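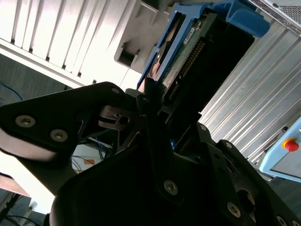
3.2 Drive replacement procedure

The storage node at the Stodness lab holds 5 hard drives, each mounted in its own plastic caddy with a release tab at one end. The tab is opened first, then the caddy is drawn straight out of the bay. The circuit board on the underside of the drive is exposed and should not be touched – handle the drive by the caddy only.

Each caddy was removed and reseated 400 times between December and the end of the project. The connector pins were checked for wear after every session. Faults were logged under two headings, "not seated" and "not detected".

2 caddies developed play in the release tab and were replaced with spares from Undberg. Results by bay are given in Table 5.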